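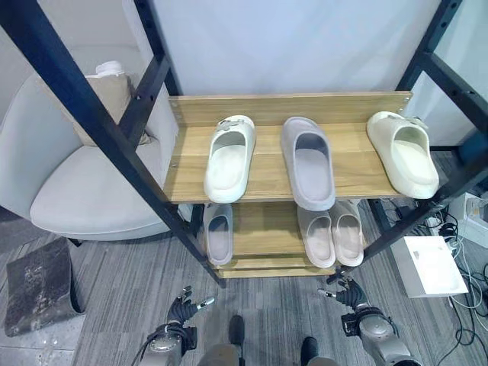
자주 묻는 질문

Nalthorpe 실내화·슬라이드 온라인 스토어 고객 안내
최종 수정 03/08/2024

주문 전

사이즈는 어떻게 고르나요?
상품 페이지의 사이즈는 발 길이(mm) 기준입니다. 저녁에 맨발로 종이 위에 서서 뒤꿈치부터 가장 긴 발가락 끝까지 재 주세요. 양쪽 길이가 다르면 긴 쪽을 기준으로 합니다. 슬라이드는 10mm 단위로만 나오므로 235, 245처럼 중간 사이즈를 신는 분은 한 단계 큰 쪽을 고르시면 됩니다. 발볼이 좁은 분은 한 단계 작은 쪽이 맞는 경우도 있습니다.

Emia와 Pacheco는 무엇이 다른가요?
Emia는 밑창이 두꺼운 외출 겸용 라인이고, Pacheco는 실내 전용 라인입니다. Pacheco는 밑창이 얇고 부드러워 아스팔트나 보도블록 위에서 신으면 금방 닳습니다. 베란다나 공동현관까지는 괜찮지만 그 이상은 권하지 않습니다.

발등이 높은데 신을 수 있나요?
버클이 있는 모델은 스트랩을 두 단계 늘릴 수 있습니다. 버클이 없는 모델은 조절이 되지 않습니다. 상품 페이지 하단의 '발등 둘레' 항목을 확인해 주세요.

색상이 화면과 다를 수 있나요?
모니터와 조명에 따라 차이가 납니다. 특히 라이트그레이와 라벤더그레이는 휴대폰 화면에서 구분이 잘 안 된다는 문의가 많습니다. 주문서에 적힌 색상명을 한 번 더 확인해 주세요. 색상 착오로 인한 교환은 단순 변심으로 처리됩니다.

품절된 사이즈는 다시 들어오나요?
상시 상품은 재입고됩니다. 상품 페이지에서 '재입고 알림'을 신청하시면 문자로 알려 드립니다. 시즌 색상은 재생산하지 않습니다.

한 짝만 살 수 있나요?
판매는 켤레 단위로만 합니다. 한 짝을 분실하셨거나 양발 사이즈가 다른 경우에도 마찬가지입니다.

주문과 배송

배송은 얼마나 걸리나요?
평일 오후 2시 이전에 결제가 완료된 주문은 당일 출고됩니다. 출고 후 보통 1~2일이면 도착하고, 제주와 도서산간 지역은 2~3일이 더 걸립니다. 주문 제작 각인 상품은 출고까지 영업일 기준 7일이 걸립니다.

배송비는 얼마인가요?
기본 배송비는 3,000원이며 5만 원 이상 구매 시 무료입니다. 제주와 도서산간 지역은 금액과 관계없이 추가 운임이 붙습니다. 추가 운임은 결제 화면에서 주소를 입력하면 표시됩니다.

주문을 취소하거나 주소를 바꾸고 싶습니다.
주문 상태가 '결제 완료'일 때는 마이페이지에서 직접 바꾸실 수 있습니다. '상품 준비 중'으로 넘어간 뒤에는 고객센터로 연락해 주세요. 송장이 출력된 다음에는 변경이 되지 않으며, 상품을 받으신 뒤 반품으로 접수하셔야 합니다.

선물 포장이 되나요?
포장 옵션은 켤레당 2,000원입니다. 종이 상자와 끈으로 포장하고 가격표는 제거해서 보냅니다. 메시지 카드는 37자까지 인쇄할 수 있습니다. 이모티콘은 인쇄되지 않습니다.

단체 주문도 가능한가요?
숙박업소, 병원, 사무실에서 주문하시는 경우가 많습니다. 200켤레 이상은 별도 견적으로 진행하니 사이즈별 수량과 희망 납기를 적어 '대량 구매 문의' 게시판에 남겨 주세요. 로고 인쇄는 Pacheco 라인에만 됩니다.

교환과 반품

교환·반품 기간은 어떻게 되나요?
상품을 받은 날부터 7일 이내에 접수하시면 됩니다. 실내에서 잠깐 신어 보신 것은 괜찮습니다. 다만 밑창에 오염이나 긁힘이 있거나 발바닥 자국이 남은 상품은 받지 않습니다. 집에서 신어 보실 때는 깨끗한 마루나 수건 위에서 신어 주세요.

왕복 배송비는 누가 부담하나요?
사이즈 교환과 단순 변심은 고객 부담입니다. 불량이나 오배송은 저희가 부담합니다. 좌우 사이즈가 다르게 도착했다면 사진 한 장과 함께 문의를 남겨 주세요. 확인 후 바로 새 상품을 보냅니다.

상자를 버렸는데 반품이 되나요?
브랜드 상자가 없으면 포장비 2,000원을 제하고 환불합니다. 택배용 겉상자는 없어도 됩니다.

환불은 언제 되나요?
상품이 물류센터에 도착해 검수가 끝나면 카드 승인 취소를 요청합니다. 카드사에 따라 3~5영업일이 걸립니다. 적립금으로 결제하신 금액은 검수 당일 적립금으로 돌아갑니다.

관리와 보관

세탁기에 돌려도 되나요?
안 됩니다. 밑창이 변형되고 버클 도금이 벗겨질 수 있습니다. 미지근한 물에 중성세제를 풀어 부드러운 솔로 닦고, 물기를 턴 다음 그늘에서 말려 주세요. 건조기와 헤어드라이어도 사용하지 마세요.

크림색이 누렇게 변했습니다.
밝은색 소재는 직사광선을 오래 받으면 변색됩니다. 세제가 덜 헹궈진 상태로 말려도 같은 현상이 생깁니다. 한 번 변색된 것은 세탁으로 돌아오지 않습니다. 표백제는 표면을 상하게 하므로 쓰지 않는 것이 좋습니다.

짙은 색 양말의 물이 들었습니다.
새 청바지나 짙은 양말에서 색이 옮은 경우입니다. 하루 이내라면 중성세제로 대부분 지워집니다. 시간이 지난 자국은 옅어지기만 하고 완전히 없어지지는 않습니다. 이염은 불량에 해당하지 않습니다.

냄새가 날 때는 어떻게 하나요?
베이킹소다를 안쪽에 뿌려 하룻밤 두었다가 털어 내세요. 새 상품에서 나는 소재 냄새는 통풍이 되는 곳에 며칠 두면 빠집니다.

한철 지난 슬라이드는 어떻게 보관하나요?
닦아서 완전히 말린 다음 눌리지 않게 세워 두거나 한 켤레씩 나란히 놓아 주세요. 여러 켤레를 겹쳐 쌓으면 스트랩이 납작해집니다. 난방기 옆이나 여름철 차 안은 피해 주세요.

버클이 헐거워졌습니다.
버클과 고정 핀은 Flester 수선 서비스에서 교체해 드립니다. 구입일부터 1년간은 무상이며, 그 이후에는 부품비만 받습니다. 스트랩이 찢어진 경우는 수선이 되지 않습니다.

회원과 문의

비회원도 수선을 접수할 수 있나요?
주문번호가 있으면 됩니다. 다른 매장에서 구입하신 상품은 영수증 사진을 첨부해 주세요.

적립금은 언제까지 쓸 수 있나요?
지급일부터 1년입니다. 만료되기 한 달 전에 이메일로 안내합니다. 수신 거부 상태이면 안내가 가지 않으니 마이페이지에서 확인해 주세요.

고객센터 운영 시간을 알려 주세요.
평일 오전 10시부터 오후 5시까지이며 점심시간은 12시 30분부터 1시 30분까지입니다. 주말과 공휴일에는 쉽니다. 게시판 문의는 언제든 남기실 수 있고 다음 영업일에 순서대로 답변합니다.

목록으로 | 1:1 문의하기 | 대량 구매 문의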